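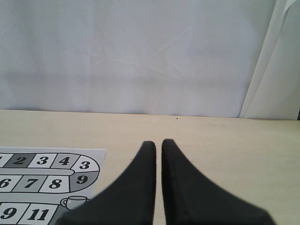 Figure 1. Gripper with two black fingers, open, above a cream-beige table surface.

4.2 Naming the dead in first reports

The second part of the analysis deals with how local newspapers named people who died in house and apartment fires. The sample is the one described in Section 3: 208 articles on 80 fatal fires, taken from the three daily papers that serve Zamelthorpe, Tomance and Camacho. Articles longer than 1000 words were left out at the sampling stage, as nearly all of them were anniversary features or court reports and followed different rules.

We coded each article for whether it named the deceased, who was given as the source of the name, and what else was said about the person in the same paragraph. Both authors coded the full set. Where we disagreed, the article was read again by both of us together and a single code was agreed on. Most disagreements were over the source of the name. A sentence such as "she was identified Tuesday night" gives no source at all, and Rutherford had at first coded these as official while Rosales had coded them as unclear. They are treated as unclear in everything that follows.

In 36 of the 80 fires, the first article to appear in the local paper carried the name of at least one person who had died. In the others the name came in a follow-up, or the victim was never named in the paper. The Camacho paper named victims early more often than the other two. Its reporters told us in interviews that they usually went to the street themselves on the night of the fire and spoke to neighbors, and that an editor would then decide whether to hold the name until the county office confirmed it. The Zamelthorpe paper had a written rule against printing a name before the next of kin had been told. We found articles there that seemed to break this rule, but in each case the family had already posted about the death in public, and the paper quoted the post.

The Tomance paper is harder to place. It had no written rule during the period covered, and practice changed when the night desk was merged with the day desk. Before the merger, first reports were short and gave the age and sex of the victim with the name of the street. After it, they were held until the morning and more often included a name. We can't separate the effect of the merger from the effect of the paper moving to an earlier print deadline, which happened in the same year.

The source of the name mattered for what came next in the article. When the name came from the fire department or the county, it was usually followed by age and address and little more. When it came from a relative, the same paragraph tended to mention work, children or a place of worship. Fundraising pages were a third kind of source and became more common in the later part of the sample. Names taken from these pages often came with a photograph and a sentence copied word for word, in several cases without quotation marks. Corrections were rare. The errors we did find were spelling mistakes in surnames, and most were fixed online without a note.

We also looked at how survivors were named. Survivors were identified less often than the dead, even where they had been quoted. A common form was "a man who lived on the second floor" followed by several sentences of direct speech. Reporters gave different explanations for this. One said that people standing outside a burning building were not in a state to agree to anything, and that she had stopped asking for surnames. Another said that survivors often asked to be left out because of their landlord or their immigration status. A former editor at the Camacho paper thought that it was simply a matter of time, and that a reporter with one hour to file would write down what was said and leave.

Two limits should be kept in mind. The articles were collected through the Rirkitz archive, which stores the last version of each online story. Where a name was added to a story after it was first posted, the archive does not show this. We compared the archive text with the print edition for the Zamelthorpe paper and found that some names had been added later, so the count of early naming given above may be too high for the other two papers, for which print copies were not available to us. The second limit is that the interviews were held well after most of the fires, and reporters were asked to recall decisions that may have been made in a few minutes.

The tone of the articles, and the use of words such as "tragic" in headlines, is taken up in Section 4.3.

Murray Rutherford and Ezequiel Rosales | Page last updated March 19, 2025 | Contact the authors | All rights reserved | Back to top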